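Wovholm

Wovholm is a river town with a population of around 2000. It lies on the north bank of the Drurno River, at the point where the valley widens and the old mill road meets the county highway. The town is known locally for its June street fair, its covered footbridge and a small downtown of independent shops.

History

The settlement grew up beside a ferry landing. Farmers from the hill country brought grain and wool down to the landing, and a gristmill was built just upstream. The first row of stores went up along what is now Front Street, on ground that flooded most springs. After a severe flood the merchants moved one block uphill to Market Street, where the business district has stayed.

A railroad spur reached the town from the south and served the mill, a cannery and a box factory. All three have closed. The cannery building was torn down, and the box factory was divided into workshops and rental storage. The mill still stands and is used for offices on the upper floor, with a public meeting room below.

Geography

The town is built on two levels. The lower part, called the Flats, holds the ball field, the boat launch and a public park. The upper part contains most of the housing, the school and the cemetery. A flight of 47 stone steps connects the two levels at the end of Mill Lane, and there is a longer paved route for vehicles and strollers.

The Drurno is shallow at this point and is used for tubing and canoeing in summer. Fishing is allowed from the bank but is closed on the footbridge.

Economy

Most working residents commute to jobs elsewhere in the county. Local employers include the school, a lumber yard, a nursing home and the shops on Market Street. The street has a hardware store, a pharmacy, a diner, a bakery and Qin Home Goods, a housewares store opened by Cuiping Fan in the former bank building. Fan later served as president of the Wovholm Merchants Association and helped set up its shared holiday hours.
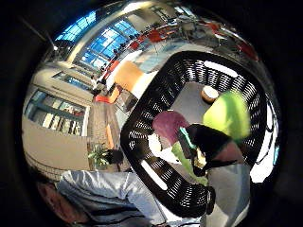

Black wastebasket with perforated sides.

The Merchants Association runs a gift certificate program accepted at member stores and publishes a printed map of the business district. It also pays for the flower baskets on the lampposts. Membership is open to any business with an address inside the town limits, including those run from home.

Culture and events

The Wovholm Street Fair is held each June on Market Street, which is closed to traffic between the mill and the school. The fair began as a sidewalk sale and was later extended to include food stands, a pie auction and live music. The opening parade this year is set for Wed 24 June. Parking is provided on the ball field – except after heavy rain, when the school lot is used instead.

The Student Art Walk takes place during the same week. Work by pupils from all grades is hung in store windows, and visitors vote for a favorite using cards handed out at the bakery. The winning pieces are displayed in the mill meeting room through the end of summer.

A community band plays in the park on summer evenings. In winter the band moves to the school auditorium, which seats 300.

Government and services

Wovholm is governed by an elected mayor and town council. Council meetings are held in the mill and are open to the public. Fire protection is shared with neighboring townships, and the firehouse on Upper Street also serves as a polling place.

The town maintains 3 parks. The largest, Landing Park, occupies the site of the original ferry landing and has picnic tables, a playground and a gravel path that follows the river as far as the footbridge.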